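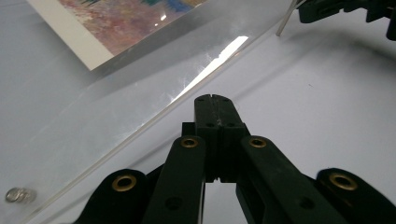
Category: Demonstration capture / Hand-held grippers

Ticket 841 - Tracking drops out near clear acrylic
Status: Open, workaround in place
Site: Rellano bench
Software: Sturnis recorder

Reported: Two-gripper demos with the acrylic-covered print fail pose check. Of 81 takes recorded, 12 were rejected. Same operators, same grippers, no rejects on the Jara task.

Log

Replayed the rejected takes. In each one the left gripper's pose jumps when its camera is low over the slab and the overhead light reflects off the top face. White tabletop on the other side gives the tracker little to hold on to.

Checked jaw calibration on both grippers. Within limits. Fingertip screws tight.

Swapped cameras between left and right. Fault stayed with the left side - not a camera fault.

Lowered exposure. Fewer jumps, but the print went too dark to use for training.

Moved the lamp 300 mm toward the back wall and put a printed mat under the work area. Next takes passed pose check.

Open: Surnon to confirm whether the rejected takes can be re-solved offline or need to be demonstrated again. Do not delete the raw files.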